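Speaker notes: "Teaching by Hand: What We Learned Gathering 3566 Examples"
Hnat Holovko, Stelmakh meetup, 22 Sep 2018
Slot is 18 minutes plus questions. Breathe. Water is on the left.

OPENING (slow down here, you always rush it)

Good afternoon, everybody, and thank you for giving up part of a Saturday. I know what the weather is like outside and I know what I'm asking of you. My name is Hnat, I work on the Fenex project with Hryhorii Horobets, who is sitting in the third row and has promised not to correct me until the questions. (Wait for Hryhorii to wave. If he doesn't, move on.)

What I'd like to talk about today is the part of our work that tends to get one line in a paper. You know the line. It says "we collected demonstrations," and then the authors hurry along to the network and the charts. I have written that line myself, more than once. Behind it is usually a person standing at a table on sore feet, picking something up and putting it down again, and then doing it again with the thing turned a little the other way.

I have been that person for a good part of this year, and I've grown rather fond of the job, so I'm going to give it its 18 minutes.

WHERE WE STARTED

Last winter we did everything by joystick. We had one arm, one operator and a very patient landlord. The operator sat in front of a screen and drove the arm through the task, and the log of all that went to the learner. It worked, in the sense that files came out the other end.

The trouble was how the motions looked. If you've ever watched someone parallel park while being shouted at, you have the general feeling. Stop, creep, stop, overshoot, creep back. The learner copied all of it faithfully. We had a policy that hesitated in exactly the places where I hesitate, and I can tell you it's an odd thing to see your own nerves played back to you by a machine.

(Play the short clip of the hesitating arm, first half only. People laugh. Let them laugh.)

So in June we put the joystick in a drawer and switched to holding the grippers ourselves. You take one in each hand, you do the task with your own arms at your own speed, and the tracking works out where the grippers went. The robot arm isn't even in the room. Hryhorii had been suggesting this for months and I had been finding reasons to put it off, and I would like that to be on the record, as he has asked me several times.

WHAT CHANGED RIGHT AWAY

Speed, first of all. With the joystick, a good morning gave us very little, and I'd finish with a headache. Holding the grippers, we got 400 usable examples in our first full week, and that included a day lost to a bad label on a storage drive, which I'll spare you.

But speed was the smaller part of it, I think. The motions got smooth. People are awfully good at moving their own arms, they've been practicing all their lives, and once you stop putting a screen and a stick between them and the job, all that practice comes through in the data. You see somebody begin to reach with the second hand before the first one has let go. I never once did that with the joystick. I couldn't have if I'd tried.

(If the room looks technical, say a word about the pose format. If not, skip to the next part. You'll be able to tell from the laptops.)

THE THINGS THAT WENT WRONG

I promised Hryhorii I'd be frank in this section, so let me be frank.

We trained our first batch entirely on me. I'm left-handed, and it took an embarrassingly long time before anyone remembered it. The learner wanted to lead with the left for everything, even when the object was sitting way over on the right and the sensible thing was plainly to use the other hand. We'd look at it and say, now why on earth would it do that, and there I was, stirring my coffee with my left hand while I said it.

Then there was the matter of covering the markers. Our tracking depends on the printed cubes at the back of the grippers, and a camera can't read a pattern that has a sleeve across it. I had a lovely big cardigan that I wore all through the first cold weeks, and we threw away a whole stack of recordings on account of that cardigan. We have a rule about sleeves now. It's written on a card and taped by the door, and my wife has the cardigan.

And then the mistakes. Early on, whenever someone fumbled, they'd stop and start over, and we deleted the fumble. It seemed tidy. What we ended up with was a learner that had never in its life seen anything go wrong, and so the first time an object slipped a little it simply carried on with the motion, holding nothing, very calm about it. These days if you fumble, you keep going and you fix it, and we keep the whole recording. Some of the most useful examples we own are the ones where I'd have been ashamed to be watched.

(Pause here. This is the point people write down. Offer to repeat it.)

ON TABLES AND ROOMS

I want to spend a couple of minutes on surroundings. I changed my mind about this one completely, and I enjoy telling people so.

My instinct was to clear everything. A bare table, a plain backdrop, the same lamp at the same angle. I had tape marks on the floor for my shoes. Hryhorii would come in and move a chair, just to see how long it took me to move it back. And the numbers on our own bench were beautiful! Then we carried the whole business over to the Mallolix office to show them, set it down on a table with somebody's paperwork and a window behind it, and it went to pieces in front of people who had brought us cake.

So now we record in rooms the way people keep them. Cords stay where they are, flowers stay where they are. If there's a lamp on the table, there's a lamp on the table. We ask before moving anything, and mostly we don't move it. 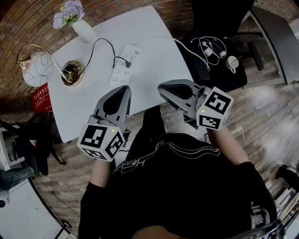

It costs us something, I won't pretend otherwise. You have to check the tracking more often, and there's a bit more walking around before you begin, and every room wants its own little calibration. I'd put the setup at a cup of tea's worth of time. But the learner we trained on the mixed rooms was the first one that didn't fall over when we took it somewhere new, and after the cake incident I'd have paid a good deal more than a cup of tea for that.

LOOKING AFTER THE PEOPLE

Please don't let me skip this part if I'm running late. (Hnat, don't skip this part.)

Nobody can do good demonstrations for hours on end. The grippers aren't heavy when you pick them up, and they are quite heavy by lunchtime. We keep to 2 sessions a day per person, with a proper sit-down between, and we start a new person on something easy so they can find out how the fingers close before it matters. We also let people talk while they work. I was against it, and I was wrong, they move more naturally when they're chatting than when they're concentrating on being natural.

Hitix, who built our labeling tool, added a small box at our request where the demonstrator can type how a recording felt. Just a few words, "rushed," "left hand tired," "good one." We thought it was a kindness more than anything. When we came to sort the data, those few words were a better guide to what to keep than half of our automatic checks. I'd recommend it to anyone here who is collecting anything at all from human beings.

WHERE WE ARE NOW

The set stands at 3566 examples as of this week. I know there are people in this room with far larger ones, and I'm happy for you, and I'd like to come see them. Ours is small enough that I've watched very nearly all of it, mostly in the evenings, and I believe that has done us more good than another month of recording would have.

Next we want more hands. More left-handers who aren't me, people with small hands, people who've never been near a robot. We're also going to try longer tasks, where you have to put one thing down to get at another, and Hryhorii has views on the order in which we should do all that, which he will give you at the coffee table whether you ask or not.

(Thank Stelmakh for the room. Thank Mallolix, mention the cake again.)

Questions. If somebody asks about wrist cameras, hand over to Hryhorii. If somebody asks about the joystick data, yes, we kept it, and yes, they can have it.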